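The Loose Coil: Sorting, Identifying and Storing Short Cables
Onolico Magazine | Home Workshop
July 24, 2025

Most households own more cables than devices. A phone is replaced and its charging lead stays. An external drive fails and goes to recycling, but the lead that came with it is put in a drawer for possible later use. The drawer is rarely labeled, and after a few years its contents have become a single connected mass.

In February the Saarela repair room in Platano emptied its donated-cable bin onto the workbenches and processed everything in it over two evenings. The bin held 107 cables. Of these, 41 were tied or clipped in some way and the rest had been wound by hand and dropped in loose. This article follows the procedure used there, with the changes made after the first evening.

The procedure covers low-voltage leads for small electronics: USB, audio, and the DC leads from plug-in adapters. It does not cover power cords, extension cords or anything that connects directly to a wall outlet. Those have their own inspection requirements and should be kept in a separate container from the start.

Why a short cable tangles

A cable needs two things to tangle: free ends and spare length. A loose coil supplies both. The ends can pass through the loops each time the container is moved, and every pass in one direction makes it a little harder for the end to come back out the same way. Stiff cable resists this because its loops hold their shape. Thin, flexible cable resists it poorly.

The connectors make matters worse. A molded plug is wider than the cable behind it, so it will often slide through a loop forward and catch on the way back. Cables with more than two ends are the most difficult, as each branch behaves like a separate cable joined to the others at one point.

Length has less effect than most people expect. The Saarela sort found plenty of tangles in leads of 600 mm, well under the length of an ordinary phone charging cable. A short lead wound around two fingers produces many small loops, and small loops hold a plug more tightly than large ones do.

The surface used for sorting should be flat, well lit and a different color from the cable. Black cable on medium-toned wood is easy to read. Black cable on a black cutting mat is not, and the first evening's work at Platano was slowed by exactly that choice. One cable should be on the surface at a time.

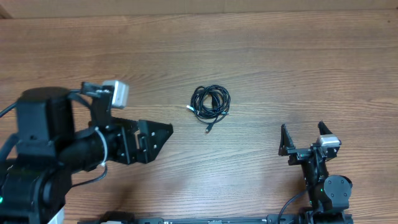

Opening a tangle

Do not pull on the ends. Pulling closes the small loops first, and a closed loop in thin cable puts a sharp bend in the conductors. The copper strands may survive it once or twice. The foil shield found in many data cables is less tolerant and can tear.

Begin by setting the bundle down and spreading it sideways with the fingertips. The aim is to enlarge the whole bundle until the crossings separate. Lift the outermost loop, check whether it is free, and lay it flat. If it is free, continue to the next loop inward. If it is not, leave it and try a different one. In most bundles at least one loop will come away without an end having to pass through anything.

When no loop is free, find a connector and follow its cable backward for six inches. Push slack toward the connector, then back the connector out through the loop that holds it. Large plugs should be turned so that the narrow side leads. Repeat with the next end.

A tangle that is fully open will lie as a single line with no crossings. Run it once through a loosely closed hand from one end to the other. This takes out some of the twist and is also the first inspection. Stop for any flat spot, lump, tacky section or split in the jacket. A cable with exposed metal anywhere along its length goes to scrap and is not tested.

Identifying the ends

Every connector has to be identified before the cable can be labeled. For USB leads the common types are as follows.

USB-A: A flat rectangular metal shell with a plastic tongue inside. It fits one way up. A white or black tongue usually indicates USB 2.0 and a blue tongue usually indicates USB 3.0 or later, but manufacturers are free to use other colors, so the contacts should be checked. Four contacts means USB 2.0. A second row of five, set further back, means a faster type.

USB-C: A small oval shell that fits either way up. The shell gives no information about speed or power rating.

Micro-USB: A small, thin shell, wider on one face than on the other. Found on older phones, e-readers, speakers and battery packs. Two small spring hooks on the wide face hold it in the socket, and these wear out before anything else does.

Mini-USB: Similar in outline to micro-USB but noticeably thicker. Found on older cameras, card readers and portable drives.

Barrel: A round plug for DC power only. Diameter and polarity vary, and two plugs that look identical may be wired in reverse. A barrel lead separated from its adapter has little storage value.

Some leads carry more than one plug of the same type. The usual case is a Y lead with two USB-A plugs at the host end, supplied with portable drives that drew more current than a single port would provide. One plug carries both data and power and the other normally carries power alone. The power-only branch is often thinner. If the two cannot be told apart by thickness or marking, a continuity tester on the two center contacts will settle it. 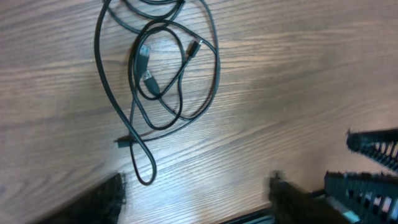 Two USB-A plugs and a micro-USB connector lie among the loops of a thin black cable.

Y leads deserve a caution. They fall outside the normal USB rules and should be kept for the type of equipment they were made for. With both plugs in use, they belong on the same computer or the same powered hub. Splitting them between two separate power sources can push current from one source into the other.

Testing

A USB lead has two functions and both need a test. For power, connect the lead between a known good charger and a device, with an inline meter if one is available. Record the voltage at the device end under load. A reading that falls well below the reading for a good lead on the same charger points to thin conductors or a damaged joint.

For data, connect the lead between a computer and a phone, camera or drive and copy a large file. Leads sold with small appliances often have no data conductors at all. These are acceptable for charging, but they should be labeled as charge-only so they are not tried again every time a file transfer is needed.

During both tests, move the cable gently where it enters each connector. An intermittent fault will nearly always be at one of these points. Leads that drop out when moved are scrap. Tape around the joint hides the fault and does not repair it.

At Platano, 68 of the 107 cables passed and were kept. The largest group of rejects was micro-USB leads with worn hooks.

Coiling for storage

The common method of winding a cable around the hand adds one full twist per turn. On a short lead the twist remains in the cable, and the coil will try to relieve it by folding into figure-eight loops once released. The over-under method avoids this. Each loop made in the ordinary direction is followed by one turned under the hand, so the twist from the first is canceled by the second.

For leads longer than a yard, over-under is worth learning. For shorter ones the following sequence is sufficient.

1. Hold the larger connector in one hand with the cable hanging straight down.

2. Form the first loop no smaller than a drinking glass. Thin cable will accept a tighter loop but will not lie flat afterward.

3. Lay each further loop beside the last, alternating the direction of the turn.

4. Stop while there is still a hand's width of cable left.

5. Close the coil with a tie at a point opposite the connectors. The tie should go around every strand and should be snug without flattening the jacket.

6. For Y leads, bring the two similar plugs together and add a second tie just behind them, so that they act as one end.

Wrapping the remaining tail around the middle of the coil is not recommended. It bends the cable sharply next to the plug, at the point most likely to fail.

Ties and containers

Hook-and-loop strap is the best general choice, cut from a roll to the length needed. The Platano room uses Pladano strap in the narrow width and cuts it slightly longer than the coil requires, leaving a tab to write on. Twist ties will do for light leads if the wire ends are folded over. Rubber bands become brittle or sticky and may mark a soft jacket. Nylon zip ties have to be cut off, and the cutters sometimes reach the cable.

Labels should state both ends, the length and the test result. A typical entry reads: A to micro, 600 mm, data OK. Pencil on paper tape stays legible longer than ballpoint on glossy tape.

A shallow box with dividers is preferable to a deep bin. Coils stored on edge in a single layer can be read from above and removed without lifting their neighbors. The sorted stock at Saarela, including packaged leads that had never been in the bin, came to 329 items and fits in a chest with five shallow drawers. Adapters are stored separately, each with its own DC lead attached.

Rejected cables contain recoverable copper and should go to an electronics collection point. They should not be placed in household curbside recycling, where long flexible items wrap around the sorting equipment. Scrap leads can be bagged loose.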